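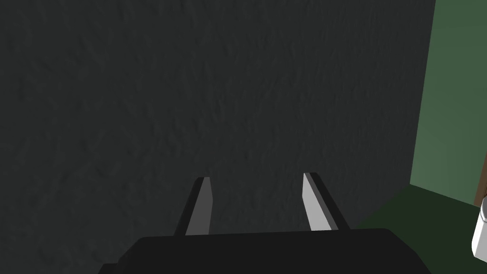

**About us / How we plan and buy**

Hi, and thanks for poking around our page! I run Pevham, a small outfit that helps workshops, labs and training colleges sort out what they need before they spend money on a robot. We don't sell arms and we don't take a cut from anyone who does. We charge for our time, we tell you what that'll be up front, and you keep the spreadsheet.

I started out on the other side of the desk, doing the purchasing for a joinery business in Aden (ours is the little one at the end of the valley road, so don't go looking for it on a world map). We bought an arm in a hurry one June, right before the books closed, and I'd budgeted for the arm and pretty much nothing else. Then came the gripper, the stand, the guarding, the freight, the electrician, and the licence for the software. I still have that quote pinned over my desk.

So these days we begin with a simulated room. We build a rough version of your space, drop in an arm with a plain two-finger gripper, and look at it from right down at the fingers. It's not pretty - walls are whatever colour I picked that morning, mostly dark grey and green lately - but you find out early how close the hand is going to get to a wall, and whether you should be pricing a smaller arm or shifting a bench. Moving a wall on my laptop costs you nothing!

The planning package is called Ikska. It takes about 9 working days and you get:

- a simulated layout of your room, with up to 2 changes included
- a budget in plain dollars, covering purchase, fit-out, training and spares
- a running-cost sheet for the first 5 years
- a list of questions to put to suppliers, in the order I'd ask them

If you only want a second opinion on a quote you already have, that's the Matić review. It's a flat $400 and I'll ring you to go through it line by line, usually in the late afternoon when the phones settle down. Please send the whole quote, fine print and all. I love the fine print.

Schools and colleges, you're very welcome here too. Grant money tends to arrive with odd rules about what counts as equipment and what counts as labour, so send me those rules along with your floor plan and I'll split the budget to match.

To get going, use the contact form and tell me the size of your room, what you'd like picked up, and what you've got to spend. A guess is fine - we'll tidy it up together.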